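Refurbishing office towers at bench level
Speaker notes, Stiltance repair meet, Friday, October 1, 2021

Slide 1. Title
Say who Chege is: a small refurbisher of ex-office desktops. The talk covers the bench stage only, from case open to first power-on. Data wiping was covered in the March talk and is not repeated. Questions at the end, 15 minutes.

Slide 2. Volume
3,123 towers through the workshop in the last financial year. 2,000 went out again as complete machines. The remainder were stripped for parts or sent to the recycler. Pause on this figure, as people usually want to write it down.

Slide 3. Bench position
Tower on its side, panel off, interior facing up. Mains lead out before the panel is touched. Wrist strap on before anything inside is touched. A slatted bench top is acceptable, but small screws go straight through the gaps, so keep a tray within reach.

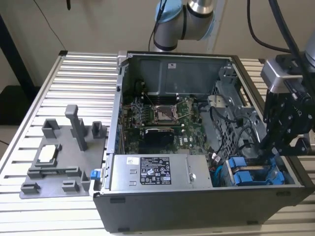
Slide 4. Order of inspection
Start at the processor socket. With the retention frame up the contacts are exposed, and every minute in that state is a risk. Inspect under a raking light, then fit the processor or a cover. Do not leave the socket open while working on drives.
Next the memory slots. Move any cables lying across them before seating a module. A cable trapped under a latch gives the same symptoms as a dead module.
Then the graphics card. Check the heatsink fins for packed dust and the bracket for a full seat.
Drive cage and carriers last. Carriers should slide and lock without force. Replace any that need pushing.

Slide 5. Power supply
Read the specification label and log the rating before ordering anything. Do not open the unit. A suspect supply is swapped whole. Test on the Dovo load tester first, in the machine second.

Slide 6. Connectors and headers
Most of our avoidable returns come from this slide. Small plastic connectors are pulled by the body, never by the wires. Check that each one is fully home and that nothing is resting against it. Cables that arc over the board should be routed clear of the fan before the panel goes back on.

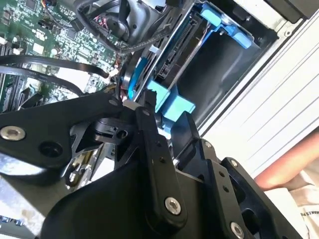 Small white connector inside the open case, with the motherboard headers to the upper left.

Mention that header layouts differ between makers. Photograph the layout before unplugging. The Cillico job sheet has 9 fields for connector positions; fill in those that apply and strike out the rest.

Slide 7. First power-on
Panel off, fan in view, hand near the switch. Listen for the fan, wait for the display, enter setup, compare memory and drives with the job sheet. If there is no display, power down, remove the mains lead and reseat the memory first.

Slide 8. Close
Leave the job sheet on screen during questions. Printed copies are on the table by the door.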